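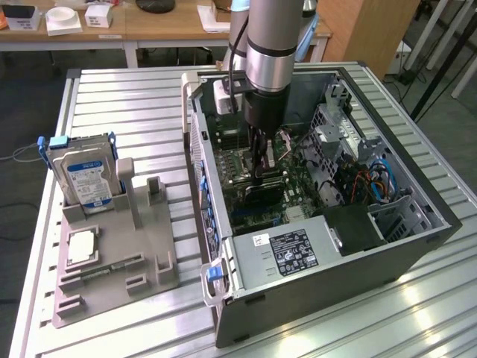 작업노트 > 분해라인 > 자동화 셀

2025년 6월 12일

오늘도 타워 본체랑 씨름했다. 옆으로 눕혀서 옆판 떼어 놓고, 팔이 안으로 들어가 부품을 집는 구간만 하루 종일 봤다. Skarnel 쪽에서 받은 시퀀스는 메모리 뱅크랑 확장 슬롯 사이로 손가락이 내려갈 때가 제일 아슬아슬하다. 케이블 다발이 조금만 삐져나와도 바로 멈춘다. 오전에 2번 멈췄고 둘 다 내가 케이블을 대충 밀어 놓고 시작한 탓이라 할 말이 없다(다음 사람은 꼭 묶고 시작하세요!).

픽스처는 이번 판이 훨씬 낫다. 하드를 슬롯에 세워 두니까 라벨이 앞으로 보여서 기록할 때 고개를 안 꺾어도 된다. CPU 자리도 깊이가 딱 좋음. 앞쪽 메모리 홀더는 아직 좀 빡빡한 느낌이라 Egilsson에 수정 도면 다시 보내기로 했다. 벽 두께는 그대로 두고 슬롯 폭만.

3월부터 지금까지 셀에서 처리한 본체가 931대다. 숫자만 보면 뿌듯한데 내 하루는 꽤 달라졌다. 예전엔 드라이버 들고 손목 시큰거릴 때까지 뜯었고, 옆자리랑 떠들면서 하니까 시간은 잘 갔다. 요즘은 본체 올리고, 파란 탭 확인하고, 화면 보고, 멈추면 가서 풀어 준다. 손목은 확실히 편하다. 대신 눈이 피곤하고 좀 심심하다. Karnow 라인에서 넘어온 분들도 비슷한 얘기를 하더라. 몸은 덜 힘든데 퇴근할 때 뭘 했는지 잘 모르겠다고.

교대 회의에서 하루 목표를 100대에서 140대로 올리자는 말이 나왔다. 나는 반대했다. 팔이 느려서 그러는 게 아니고, 멈췄을 때 풀어 줄 사람이 교대당 한 명뿐이라 그렇다. 목표를 올릴 거면 사람부터 붙여 달라고 적어 냈고 답은 아직 없다. 수작업대도 하나는 남겨 뒀으면 좋겠다. 찌그러진 케이스는 어차피 손으로 해야 하고, 새로 온 사람이 손으로 한 번도 안 뜯어 보고 셀부터 맡으면 어디가 걸렸는지 감을 못 잡는다.

내일 할 것
케이블 정리용 클립 Sekow에 추가 주문
하강 속도 한 단계 낮춰서 다시 돌려 보기
정지 로그에 원인 칸 만들기 (지금은 시간만 찍혀서 쓸모가 없음)
파워 쪽 바코드 같은 스티커, 눕힌 상태로 스캐너에 읽히는지 확인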